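Die Übergabe

Die Hausordnung der Niederlassung Gralcombe umfasste 56 Paragraphen, von denen sich sechs mit Fußböden befassten. Frau Itziar Mateos, seit Februar mit der Abwicklung der Räumlichkeiten betraut, hatte sie sämtlich gelesen und die sechs einschlägigen mit Bleistift angestrichen. Paragraph 31 bestimmte, dass Räume »besenrein, in geordnetem Zustand und frei von persönlicher Habe« zurückzugeben seien. Was unter persönlicher Habe zu verstehen war, regelte er nicht.

Die Firma Casach gab das Erdgeschoss auf. Die Kündigung war ordnungsgemäß erfolgt, die Schlüssel lagen nummeriert in einem Umschlag, und die Verwaltungsgesellschaft Schnyder hatte für den Nachmittag um vier Uhr ihren Beauftragten angekündigt, einen Herrn Siamak Esfahani. Frau Mateos war ihm nie begegnet. Seinen Schreiben nach zu urteilen, handelte es sich um eine Person, die das Wort »vorbehaltlich« schätzte.

Um zwei Uhr betrat sie den hinteren Raum. Consuelo Soler hatte dort bereits mit der Durchsicht begonnen. Frau Soler war im siebzehnten Dienstjahr und führte die Liste der beweglichen Gegenstände, ein Konvolut von 165 Positionen, das in einer grauen Mappe verwahrt wurde und dessen Deckblatt noch die Unterschrift von Visitación Mateos trug. Diese war die Tante der jetzigen Beauftragten gewesen und hatte die Niederlassung geleitet, solange es etwas zu leiten gab.

»Der Papierkorb«, sagte Frau Soler, »steht nicht auf der Liste.«

»Dann ist er nachzutragen.«

»Eine Nachtragung bedarf der Gegenzeichnung durch die Leitung.«

Die Leitung war verstorben. Beide Damen betrachteten diesen Umstand einen Augenblick lang, ohne ihn auszusprechen.

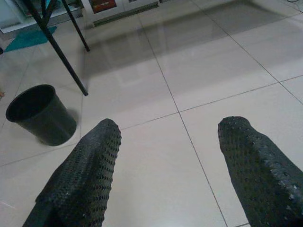 Wie reinigt man glänzende Bodenfliesen vor einer Übergabe, ohne dass Schlieren zurückbleiben? Man kehrt oder saugt zunächst gründlich, wischt anschließend mit lauwarmem Wasser und wenig Neutralreiniger nebelfeucht, wechselt das Wasser rechtzeitig und reibt die Fläche mit einem trockenen Mikrofasertuch nach.

So stand es im Merkblatt der Hausverwaltung, das dem Übergabeprotokoll als Anlage beigefügt war, und so war in den Räumen verfahren worden, seit Frau Mateos denken konnte. Als Kind hatte sie auf dem Flur gesessen und zugehört, wie ihre Tante der Reinigungskraft den Unterschied zwischen feucht und nebelfeucht auseinandersetzte. Das Gespräch hatte eine Viertelstunde gedauert. Es war, soweit sie sich erinnerte, mit großer gegenseitiger Hochachtung geführt worden.

Sie bückte sich und hob den Papierkorb auf. Er war schwarz und leer und wog beinahe nichts. Auf der Unterseite klebte ein Streifen Papier, den Frau Soler sogleich unter die Lampe hielt. In der aufrechten, etwas gedrängten Handschrift der Verstorbenen war darauf vermerkt: »Privat angeschafft. V. M.«

»Persönliche Habe«, stellte Frau Soler fest.

»Offenbar.«

»Demnach zu entfernen.«

»Demnach von der Eigentümerin zu entfernen«, sagte Frau Mateos. »Paragraph 32, zweiter Satz.«

Frau Soler schlug nach. Der zweite Satz lautete tatsächlich so. Für den Fall, dass die Eigentümerin hierzu nicht mehr in der Lage war, verwies er auf die Rechtsnachfolge und im Übrigen auf eine Durchführungsbestimmung, die nach Kenntnis beider Anwesenden niemals erlassen worden war.

Gegen drei Uhr erschien Macarena Sepúlveda aus dem ersten Stock. Sie vertrat dort die Firma Hetident, die mit zahnärztlichem Bedarf handelte und das Erdgeschoss zu übernehmen gedachte, sobald es im Sinne der Hausordnung als frei gelten durfte. Sie trug einen Zollstock bei sich und bat um die Erlaubnis, die Wand hinter dem niedrigen weißen Möbel auszumessen.

Die Erlaubnis wurde erteilt.

»Bleibt der Papierkorb?«, fragte Frau Sepúlveda, nachdem sie ihre Maße in ein Heft eingetragen hatte.

»Über den Verbleib des Papierkorbs ist noch nicht befunden worden«, erwiderte Frau Soler.

»Ich frage nur, weil wir einen brauchen könnten.«

Frau Mateos hielt ihn noch immer im Arm. Ihr war eingefallen, dass ihre Tante niemals etwas zerknüllt hatte. Jedes Blatt war zweimal gefaltet worden, bevor es in den Korb kam, auch die Umschläge, auch die Quittungen der Bäckerei, und am Abend hatten die Papiere darin gelegen wie eine zweite, aufgegebene Registratur. Einmal hatte das Kind einen gefalteten Bogen herausgenommen und geöffnet. Es war der Entwurf eines Briefes gewesen, dessen Anrede sechsmal durchgestrichen und sechsmal neu begonnen worden war. Die letzte Fassung lautete: »Liebe Schwester«. Ein Text folgte nicht. Die Tante hatte den Bogen wieder an sich genommen, ihn ein drittes Mal gefaltet und gesagt, Abgelegtes sei nicht zur Einsicht bestimmt.

»Frau Mateos«, sagte Frau Soler mit einer Behutsamkeit, die in keinem Paragraphen vorgesehen war, »es ist zwanzig Minuten vor vier.«

Sie nahmen die verbliebenen Positionen gemeinsam auf. Frau Soler las vor, Frau Mateos bestätigte, Frau Sepúlveda, die niemand darum gebeten hatte, hielt den Ordner. Bei Position 16 bestand Uneinigkeit darüber, ob ein Gegenstand als Tisch oder als Gestell zu führen sei. Die Liste sprach von einem »Möbel auf Beinen«, und man ließ es dabei bewenden.

Herr Esfahani traf pünktlich ein. Er war jünger als seine Briefe. Er schritt den Raum zweimal ab, einmal an der Wand entlang und einmal quer, ging in die Hocke und strich mit der Fingerkuppe über eine Fuge. Von der hinterlegten Kaution in Höhe von 500 Euro, erklärte er, werde vorbehaltlich der abschließenden Prüfung nichts einbehalten. Dann zeigte er auf den Papierkorb.

»Gehört der zum Inventar?«

Frau Soler sah in die Mappe, obgleich sie wusste, dass dort nichts stand.

»Nein«, sagte Frau Mateos. »Er gehörte meiner Tante.«

»Dann muss ich Sie bitten, ihn mitzunehmen. Es tut mir leid. Die Bestimmung ist an dieser Stelle recht eindeutig.«

»Ich kenne die Bestimmung.«

Sie unterzeichnete das Protokoll auf drei Ausfertigungen. Herr Esfahani zeichnete gegen, Frau Soler bezeugte. Die vierte Zeile, für die es keine Verwendung gab, wurde mit einem waagerechten Strich entwertet, wie es sich gehörte. Frau Sepúlveda wünschte allseits einen guten Abend und nahm den Zollstock mit nach oben.

Auf der Straße war es bereits dunkel. Frau Mateos ging zur Haltestelle, den Korb unter dem Arm und darin ihre Durchschrift des Protokolls. Im Bus setzte sie sich ans Fenster, nahm das Blatt heraus und faltete es zweimal.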